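Search this site
Enter keywords
Go

Print this page | E-mail this page

Brimside Toy Library: Progress Report to the Kasprzak Fund

Period covered: through January

You gave us money to sort, check and relabel the block collection, and we can report that it is being sorted, checked and relabeled. The Vodholm donation came to 558 alphabet blocks in 11 tubs, none of which held a full alphabet. One held mostly Qs.

Checking is done at the long wooden table, a row at a time. Each block gets looked at for splinters and lifting paint, then goes down with an engraved number or letter facing up. We started out working by letter and gave that up, as the engraved numerals are quicker to read, even when the 8 is lying on its side and the 3 beside it has done the same.
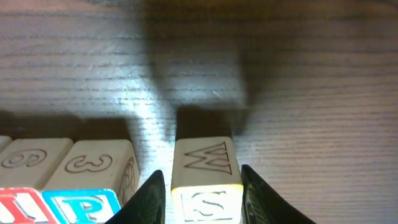

Spending and delays

The tubs from Skurnero arrived with the wrong lids. Replacement lids arrived with no tubs, so we now own spare lids and would welcome suggestions. The cost was covered by the supplier and the grant is still within budget.

Still to do

We have 14 sets ready to lend and 2 waiting on a letter E — apparently the first one every child takes home. Label printing starts once the sets are boxed. We ask that the final payment go ahead as scheduled.

Contact us | Copyright Brimside Toy Library | Back to top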